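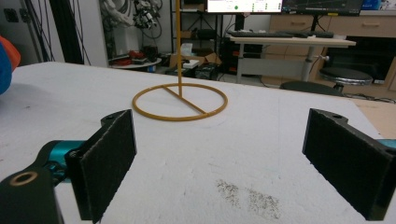

4.3 Fitting felt pads to the shelf brackets

The Pestatano wall shelf ships with self-adhesive felt pads that keep the glass from touching the metal brackets. Fit them before the brackets go on the wall. Work on a padded surface such as a table covered in white foam, so the finish does not get scratched. A dark pad on a black plate can be hard to make out, so check the edges with a fingertip as well as by eye.

1. Wipe each bracket with a dry cloth. Do not use furniture polish.
2. Peel the backing from one pad and line it up with the front edge of the bracket.
3. Press down firmly for 40 seconds.
4. Repeat for the remaining brackets.
5. Leave the brackets lying flat for 90 minutes before hanging them.

Note: Pads from the older Skeseck shelf are thicker and will tilt the glass forward. Order part 213 instead.

CAUTION: Do not set the glass on a bare bracket, even for a moment. The edge can chip.

If a pad goes on crooked, lift it right away and start over with a new one. Once the adhesive has set, warm the pad with a hair dryer on low and peel from a corner. Remove leftover glue with rubbing alcohol and let the metal dry.

Go to section 4.4 to mark the wall for drilling.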